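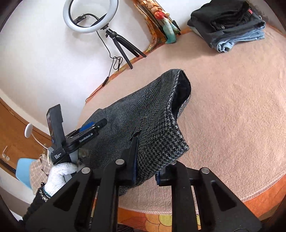

Hand gripper on the houndstooth knit, folded pile behind it

From: Gilmar Trindade
To: equipment list
Date: May 3, 2026
Subject: Re: how many grippers for June?

> Before I send the order to Halvorsen I need a final number from
> the folding group. The draft says 20 handheld units. Do we need
> that many, and can the gloves and ring lights come out of the
> same line?

Hi all,

Short answer: I'd go with 11 for the first order and hold the rest until we see how Stakstead gets on. We only have enough trained people for two shifts there, and I'd hate to have nine grippers sitting in a cupboard while we argue over who pays for phones!

Speaking of phones - please budget one per gripper. The draft has them down as "shared" and that won't work, the phone sits in the mount the whole time you're folding. Chargers too (I'd double up on those).

Knit gloves are cheap, so put in for 197 pairs and be done with it. Lights I'd keep on a separate line, because Andness may lend us theirs and then we can just strike it.

The thing I'd really spend on is clothes. Jeans and plain tops we can get anywhere, but we want more lined knits like the gray and black one, and Lovero quoted me 322 for a mixed bale including delivery. That seems fair to me, though I haven't asked anyone else yet.

Can somebody check if the Halvorsen price includes spare finger pads? I couldn't find it in the quote.

Gilmar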